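Caranholm Bed Folding Set
README, version 2

Summary

Caranholm is a set of 1,186 short demonstrations of folding and tidying soft things on a bed. We made it to ask a simple question: can a household robot do this chore yet? Our present answer is no, or only for easy pieces of cloth.

All demonstrations were done by a person with a hand-held gripper. Contact for the data is Rosalba Bellini. Labels were checked by Ming-te Hsu and Sorcha McGrath.

What is difficult

Towels and flat cloths are learned quite well. Fleece is the weak point. It is thick, it does not keep a sharp fold, and our policy often takes two layers when it should take one. Gray fleece has also few visual marks, so the corner is hard to find. A bed is softer than a table and the printed cover confuses the segmentation.

Files

Each demonstration has one video, one gripper width track and one text label. Labels are in English. The split file keeps 1,000 demonstrations for training, the rest are for test.

Views from the gripper, gray fleece between the fingers, other folded cloth further back on the bed: 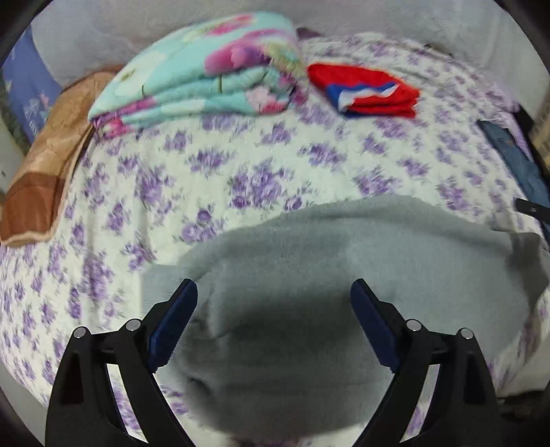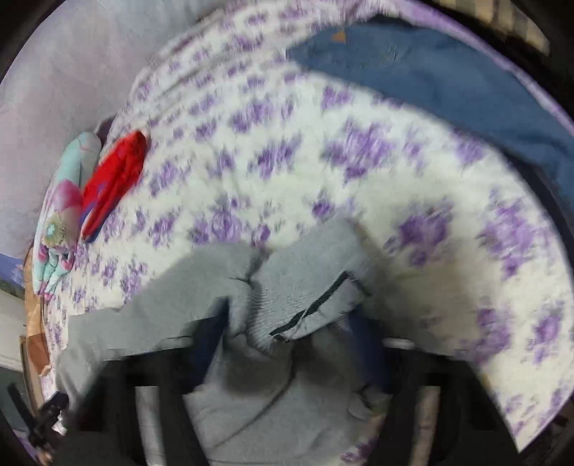 Known problems

Motion blur is present in many videos. In the labels, "blanket" and "garment" are sometimes mixed for fleece items. Please report other errors to Rosalba with the demonstration number.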